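Forum > Hobbies > Beads, Buttons and Haberdashery
Thread: How do you all sort seed beads? By colour or by size?

purlandpip
I've been given a big lot of beads from a relative who has stopped making jewellery. They came in margarine tubs and old envelopes. I'm halfway through tipping them out onto a tray and I've stalled because I can't decide on a system. Do you sort by size first and then colour, or the other way round? Most are size 11 and size 8, with some bugles and a lot of odd glass drops. I mostly do loom bracelets and a bit of fringe.

knotweed_k
Size first, every time. If an 8 gets in with your 11s on a loom you will see it in the finished band. Colour you can sort by eye when you sit down to work.

oldtinbox
I do colour first and have done for years. When I'm planning something I think "I need a dark green", and I want all my dark greens in one place so I can compare them under the lamp. Each colour then has little bags inside it, one per size, with the size on the bag in marker pen.

knotweed_k
That works until the marker rubs off. I lost a whole evening to that. Paper slip inside the bag, written in pencil.

oldtinbox
Mine haven't rubbed off. Depends on the pen.

fringe_benefit
It depends what you make. For loom work I'd agree with knotweed. For fringe and freeform I mix sizes on purpose, so colour first makes more sense. If you do both, keep two lots.

One more thing: check for dyed beads before you put them away with the good ones. Put a few in a drop of white vinegar on kitchen paper overnight. If the paper is pink in the morning, don't use them for anything that touches skin.

purlandpip
Thanks. I did the vinegar test on the purples and the paper was a mess, so those are out. I'm leaning towards size first.

Next question then: tubes, bags or drawers? There's a Prarkar flip-top set on offer near me, and a market stall has the Saswood wooden box with the sliding trays, but it's a lot of money for what it is.

millstreet_sew
I had the Saswood. It looks nice on a shelf. The trays have a gap under the dividers and size 15s go straight through. Fine for buttons.

tallyho_beads
Flip-top tubes for seed beads, no question. I have 35 of the Prarkar ones and only one lid has split. Label on the lid and another on the side. Stand them up in a shoe box.

knotweed_k
Tubes are a pain to get beads back into without a funnel. I'd still rather have bags.

tallyho_beads
So buy a funnel.

fringe_benefit
I use drawers for anything that isn't a seed bead: findings, clasps, jump rings, drops, spare needles. Seed beads stay in their tubes and the tubes go in the drawers on their sides. Small drawers for findings, wide ones for the tubes. The thing to look for is different widths in one unit. If all the drawers are tiny you end up with nowhere to put pliers or a reel of thread.

purlandpip
Could you show me what you mean by different widths? The ones I've found online are all the same size all the way across.

fringe_benefit
Yellow one, clear drawers, narrow on the left and wide on the right.

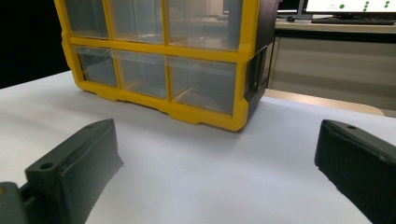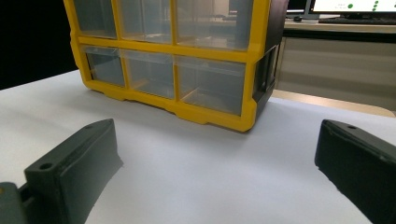
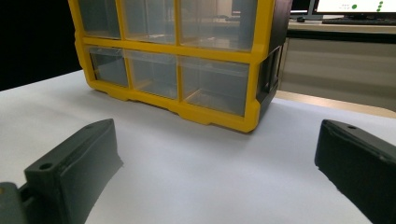

What I'd put where

Narrow drawers: crimps, jump rings, earring hooks, each in its own little bag.
Middle drawers: drops, larger beads, clasps.
Wide drawers: tubes on their sides, thread, pliers if they're short ones.

Clear fronts save a lot of labelling, but I would still label.

oldtinbox
Clear fronts let the light in. I wouldn't keep dyed or silver-lined beads in anything clear near a window. I had some pinks fade badly over one summer.

millstreet_sew
Second that. Mine are in a cupboard for the same reason.

knotweed_k
Also don't pull a drawer right out when it's full. I had 3,000 size 11s under the radiator and was still finding them in September. A strip of felt at the back of the runner makes the drawer stiffer.

tallyho_beads
Which is why seed beads belong in tubes.

purlandpip
OK, decision made. Size first, tubes for the seed beads, drawers for the rest, and all of it in the cupboard. I'm going to weigh what's left on the kitchen scales before I buy any tubes. The 11s came to 800 grams so far and I haven't opened the envelopes yet.

fringe_benefit
That's a lot of tubes. Keep the main stock of each colour in a bag and just top up one tube from it.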